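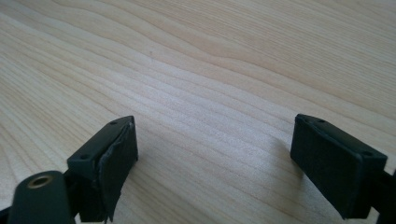 On our visit to the Hivham training hall in July 2019, the part I wanted to see most was the rules for daily checks. We are a small workshop and we are writing our own rules now, so I asked many questions, maybe too many. The first rule on their wall says that the contact pads must be looked at before every shift, both sides, with the fingers fully open and nothing between them. It sounds too simple to write down. But a pad can be smooth and whole on the right finger while the one on the left is peeling and torn at its edge, and a person who checks only one side will sign the sheet in good faith. At our place we sign one line for the whole gripper. At Hivham there are two lines, left and right, and I will copy this.

The tour started at nine in the building they call Dukeck, behind the main office. We were 14 visitors, mostly from small companies. Everyone received safety glasses and a printed page with the house rules, and we had to read it before the door was opened. I liked that our guide waited until the slowest reader was finished (this was me).

**Pads and screws**

Their rule for pads is strict. Any lifted edge means the pad is changed before work, even if the grip still feels good. I asked if this is not a waste, and the guide showed us the old record book from the time when people could decide for themselves. Some changed the pad at the first small crack, others waited until it fell off. The results of the same task were then difficult to compare between two operators. Now pads are changed in pairs, the same day, and the old ones go in a bag with the tool number written on it.

Screws are checked by hand with a short driver, never with a power tool. There is a limit of 20 days between full inspections. After a full inspection the tool gets a paper tag, and a tool without a tag stays in the cabinet.

**The table**

I did not expect a rule for the table, but they have one. The surface is wiped before each session and nothing stays on it that does not belong to the task. Cups are forbidden in the whole hall. They also have a rule about lamps: the light must come from the same side all day, and blinds are closed after lunch. One visitor thought this was exaggerated. I am not sure, I would like to try it for a month first.

**Records**

All tools are listed in a system named Pappas. The entry they opened for us was number 1805, and it had every pad change since March. The form is short, which I think is the reason people fill it in. There is a box for remarks and most remarks were only a few words - "left pad soft," "cable too tight," things like this.

What I missed was a rule for who may stop the work. The page says "the responsible person," but two employees gave us different answers about who that is. I wrote this in the feedback form.

**Practical notes**

The bus from the station stops at Womico, and from there it is a short walk along the fence. The entrance is on the parking side. Lunch was included, soup and bread, and there was enough time to talk with the other groups. Photos are allowed in the hall but not in the repair room. If you go, bring your own inspection sheet. They were happy to read ours and marked three places where the wording was not clear, and I have already corrected the first of them.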